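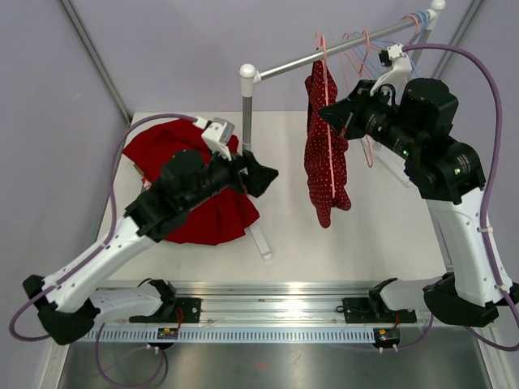
Right arm at the rack, red garment on the table

Purple cable keeps tugging on my right arm, any tips?

We've got a two-arm cell for hanging clothes and I look after it (badly!). When the right arm goes up to the rail, the purple cable from the sensor housing goes tight at the wrist. I've swapped it 3 times since March. Is there a proper way to route it?
Posted by Tidanach

Mullov
Had this on ours. Send the arm to its furthest reach, leave a nice fat loop there, and only then clip it down. I used soft straps, never zip ties – they bite into the jacket. Then run it slowly with your hand near the stop button and watch the loop all the way round. Mine's done 2,081 hangs on the same cable and I check it every 2,000.

Inau
buy a longer cable

Related
Gripper drops plastic hangers
Keeping cable ducts tidy
Rail bolts working loose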